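About Cluma

Cluma is a small office cleaning company in Zulberg. Started by Darius Costache with 2 vacuums and a borrowed van - the van is ours now, the vacuums are long gone.

Offices, clinics, shared workspaces. No private homes, sorry. Evenings mostly, first crew out at 9 pm.

We run teams of four. Same team, same building, every visit. You get thier names before the first clean and a direct number for the team lead.

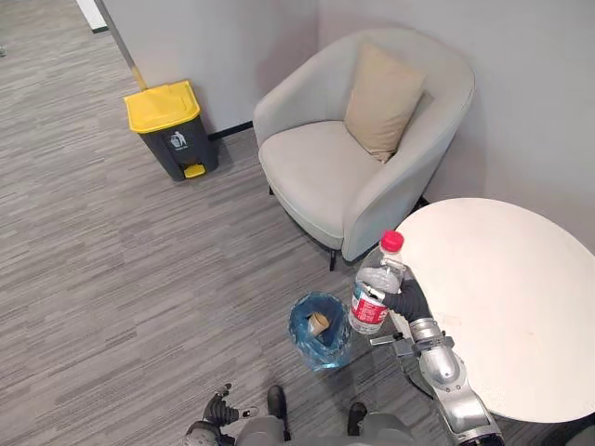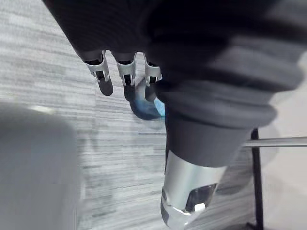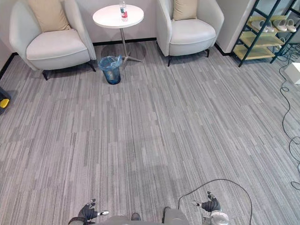 Supplies are included in the price. Unscented products on request, just tell us when you book. Carpet shampoo and high windows are extra - ask for the list.

Keys: signed for, tagged, locked away at our Prevudik Street office. Lost one in February once. Paid for the new locks same week.

Smallest job we take is 200 square meters. Under that try asking anyway, depends on the route.

Hiring most of the year. Paid training, paid travel between sites. Call or stop by befor 4 pm, ask for Darius.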